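Ramorard posts bench rules for small-object arm work, fingertips included

Pesham, 27 Jan 2026 - Ramorard has put out its bench rules for tabletop arm work, 13 pages, after running a draft at its Pesham site since May. Short document. Covers layout, cables, fingertips and what goes in the log. Applies to every bench on the Moon project from now on, other sites to follow when they have the staff for it.

Main change is the start check. Operators used to lay things out by eye and go. Now each run begins from a written layout, compartments cleared, and the small items set down next to the tray. Anything that isn't on the layout sheet comes off the table or gets written in. Crumbs and dust too, if they are anywhere near the pick spots.
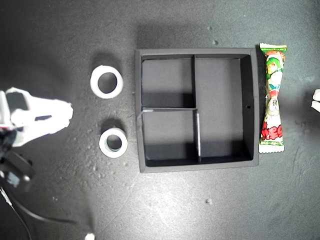 Divided tray with the compartments empty, two white rings to the left and a wrapped candy bar along the right side.

The draft was tried over 164 runs. Ramorard says 10 of those got thrown out at review for a layout that did not match the sheet, mostly an item put down on the wrong side of the tray. Under the old practice they would have gone in with the rest, the company admits.

Wrapped food stays on the approved list, which suprised some people. Crinkly plastic is hard to grip and shiny too, and the rules say a bench that only ever handles neat rigid parts tells you very little. Wrappers have to be sealed. Once one splits, bar goes in the trash and a new one gets logged.

Cables get a page to themselves. Any line lying on the work surface has to be noted on the sheet and kept clear of the travel path, with slack left for the wrist to turn. No loops under the arm. Drotuson, which supplies the benches, wanted all cables off the table entirely - Ramorard said no, too much rework on existing stations. The two firms settled on a yearly review of the point. 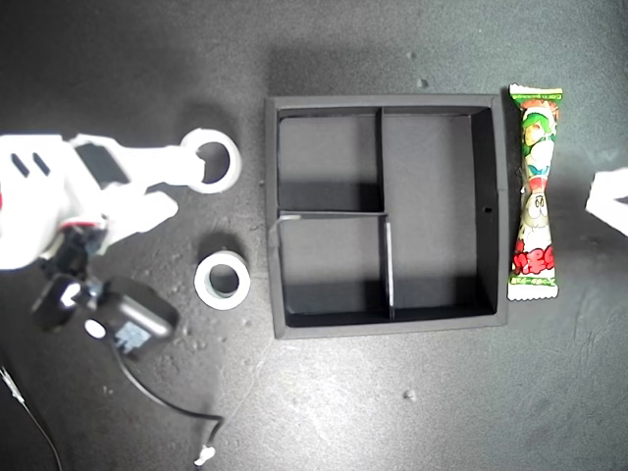
White arm at the upper roll of tape, black cable curving down across the tabletop.

Then the fingertips. This is the section operators asked for and it is also the one they're grumbling over. Coverings on gripper fingers are allowed, any soft material, but they count as part of the tool. So they get checked before the first run of a shift and again after any stop. Tears, frayed edges and dirty patches all have to be written down, with a close-up photo of the tips closed together.

A worn covering does not mean an automatic swap. The rules leave that to the operator up to a point: 2 logged tears on the same finger and it comes off. Both fingers are then re-covered at the same time, never one alone, so the pair wears evenly. Changing a covering in the middle of a set closes the set.

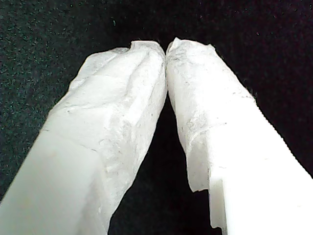

Finger tips pressed together, crumpled white covering on both, with torn edges and gray smudges.

Ramorard would not say what the extra checks cost in time. Operators at Pesham put it at a few minutes a shift, more when a covering has to be redone. Drotuson says it will print the start check on a card and ship it with new benches, and existing customers can ask for one free of charge.

No outside body has signed off on the rules and Ramorard isn't asking for that yet. Comments are open to partner sites until May, a second version comes after. Likely additions are lighting and how to mark tray postions on the table. The log sheet template is availble on request from the Pesham office.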